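plurkthorpe-desk-teleop

README, work in progress. Written fast, sorry. Questions to Nisha Dubey or Boglárka Pap.

What's in this

Desk tidying demos for the Dawber arm. Person drives, robot follows, we log it. Two ways of driving it:

- lead: operator holds the small leader arm, Dawber copies the joints
- hand: gravity comp on, operator grabs the wrist and pushes the arm through the task directly

Both go in the same format so you can train on one or mix. The field drive_mode tells you which. Please don't ignore drive_mode, the hand episodes have a person's arm in the fixed view half the time and a policy will happily learn that.

Recorded at the Stollton office, open plan floor, regular desks. Not a lab bench. Office lights stay on the whole time.

Tasks

cube_to_pad: pick up cube, put on mouse pad, let go, back to home
cloth_fold: one fold, any direction, leave it on the desk
cloth_to_side: grab cloth anywhere, drag or lift, drop at the side
pad_straighten: push pad until its front edge is square with desk. No grasp
free: operator does what they like for a couple minutes. No label, no success flag

Task string goes in task_text, lower case, no period. Some older ones say "mousepad" and some "mouse pad". Haven't merged them. Use the task id if you care.

Desk setup

Before each session the desk gets cleared down to the short list: pad, cube, cloth, pen holder. The cube does not get solved or reset between episodes, so don't key on the face colors. Cloth gets dropped, not placed. We want it crumpled differently every time. Pen holder is a distractor, no task touches it. If an operator knocks it over the episode is kept and marked bump=1.

Pad position moves a little from session to session and that's on purpose. Arm home pose does not move.

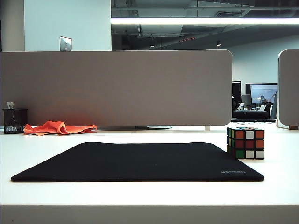 Fixed view, cube_to_pad. Cube behind the far right corner of the pad, cloth at the back by the divider.

Background is a working office. Monitors across the floor change, people walk by. If you crop, crop to the desk and leave the divider in, Hòa Mai found the depth estimate gets worse without it. Don't know why yet.

How to drive

Lead mode:
1. Power the arm, wait for the two beeps
2. Put leader in its cradle. Check that leader and follower match on the screen before you enable. If they dont match the follower jumps
3. Enable, pick up leader, foot pedal down = recording
4. Do the task at a normal speed. Slow is ok. Stopping dead in the middle is not
5. Back to home, pedal up
6. Press K to keep, X to toss

Hand mode:
1. Same power up
2. Hold the wrist BEFORE switching on gravity comp. It sags a bit
3. Open/close is the rocker switch on the cuff
4. Stand on the left. Standing on the right blocks the fixed camera
5. Pedal same as above

E-stop is at the operator's knee in both modes. New operators do 11 practice runs that get thrown away, then Boglárka watches a few, then they count.

Regrasps are fine. Keep them. A missed pick followed by a good pick is a success, set retry=1. We tossed these early on and the policy had no idea what to do after a miss.

Files

Each episode is a folder:

 fixed.mp4 fixed camera
 wrist.mp4 wrist camera
 joints.npz follower joints, leader joints (lead mode only), gripper opening
 meta.json task id, task_text, drive_mode, operator, success, retry, bump

Leader joints are missing in hand mode, not zero. Check the key before you read it. In hand mode the action is the next follower position, computed by the loader. Loader is Katia, see katia/README for install. Needs Katia 2 or newer, version 1 reads the gripper backwards.

Operator is a letter code. Don't try to match codes to names, Nisha has the list and it stays with her.

Splits

train / val / heldout. Heldout is whole sessions, pad positions that never show up in train. Do not tune on heldout. val is random episodes from the same sessions as train so it will look too good.

Known problems

- wrist camera is around 3 frames behind joints in the January sessions. Fix is in the loader, flag wrist_shift, off by default becuase Quang Mạc already shifted his local copy
- gripper opening drifts upward over a long session. Re-zero at the start of each one, please
- success is set by the operator, so it's generous. cloth_fold especially. One person's fold is another person's crumple
- black pad is bad for the depth model, you get holes in the middle of it
- hand mode has higher joint noise, filter before you differentiate
- free episodes sometimes contain a full cube_to_pad. Not labeled

Not good for

Force anything. No force sensing on this arm. Also not good for speed comparisons between lead and hand, operators were told different things about pace in the first sessions. And don't use it to claim a policy handles clutter, there's hardly anything on the desk.

Privacy

Coworkers show up in the background sometimes. Faces blurred in fixed.mp4 before export, wrist.mp4 checked by eye. See one we missed, tell Nisha, give the episode folder name. We pull it same day.

Adding episodes

Branch, record, run check_episode.py, open a request. Hòa Đặng reviews. Things that get sent back: no home pose at the end, pedal up too early, desk has stuff on it thats not on the list (coffee!!), clock not synced.

Don't renumber folders. If you toss one leave the gap.

TODO
- merge task_text spellings
- second wrist mount, current one wobbles
- write down the cloth_fold success rule so it's the same for everybody
- move calibration files out of Quang's home directory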